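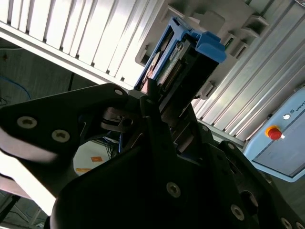

Open day at Pristcombe: the module room, the benches and a very long queue for tea

Typing this up on the train back so forgive the state of it. Notes all over the place, pen ran out halfway, second half is on the back of a car park ticket.

Pristcombe opened the doors at ten. Sign in, lanyard, pair of safety specs that didn't fit over my own. Groups of 22, which is too many for those corridors, and we were the second lot in. Ameo have the ground floor and Pelley share the loading bay at the back. I'd only ever seen the place from the ring road and assumed it was all storage.

Goods in first. Racking, cages, labels. Skip it if you've been to a warehouse before. One man in our group asked a lot about pallets and we lost ten minutes there.

Then the module room, the bit I'd come for. Blue plastic housings, green boards inside, rows of small metal pins. I have been buying plug-in modules for 5 years and never given the plastic any thought. You should. The latch tab on the blue ones is a good chunky thing, sticks out from the side of the housing, and I'd much rather have that than the mean little clips on the ones we get at work. We've snapped I don't know how many of those.

Wálter Correa took us round this part. Quick talker, knows his stuff, didn't read from a card. Main points as I got them down:

The housing gets looked at before the board goes anywhere near it. Ribs and slots first, then the latch. If there's a burr in a slot the board sits crooked and you've wasted everybody's morning.

Pins are checked in a row against the light. He had us try it with a reject. I passed a board with a bent pin in it. So did the woman next to me, so I felt a bit better.

Never pick one up by the pins. Obvious, but he said it twice, and then a lad at the front did exactly that.

Open side of the housing is open on purpose. I asked. It's for airflow and so you can see the board without taking it apart. Someone wanted to know about dust and the answer was long and I didn't get it all, somthing to do with where the finished unit goes and whether there's a door on it.

Blue is just their colour for that family. Grey and orange exist too, apparently, for other customers. I was hoping for a better story.

We had a go at seating a board ourselves afterwards, on practise pieces. Slide in square, press at the end, listen for the click from the latch. Mine took three attempts. There's a trick with tilting it slightly at the start and Wálter only showed us that once we'd all struggled, which got a laugh.

Trays of 200 on the packing side. Foam inserts, lid, strap, label on the short end. The Ayala job was on that day and they were behind with it, so we were kept well back and told not to lean on anything. Would have liked longer there. Packing is always the part I can use at work and it's always the part that gets rushed.

Tea. Queue out of the door. One urn for the whole building as far as I could tell. Decent flapjack though, and they'd put out a table with old modules to handle, going back through earlier versions. Best thing of the day for me. Older housings much thicker in the wall, latch on the end where you can't get a thumb to it. You could see why they moved it.

Grumbles, quickly. Couldn't hear a word in goods in. The route goes past the toilets before you start and not again for 2 hours. Website says free parking, the machine in the car park says otherwise. And somebody should put a bench in that corridor, there were people in our group who really needed to sit down.

Would I go again? Yes. Next one is in December and I've asked for the early slot, supposed to be smaller groups and more time at the benches. Bring your own specs if you wear them over glasses. Flat shoes. Eat first, or be near the front for the flapjack.

If anyone from work is reading, I picked up a spec sheet for the latch version and will leave it on Jo's desk. Want to talk about whether we can swap over when the current boxes run out. I've got the contact at Pristcombe as well, written on the ticket somwhere.

Train's coming into the station, more when I find the other half of my notes.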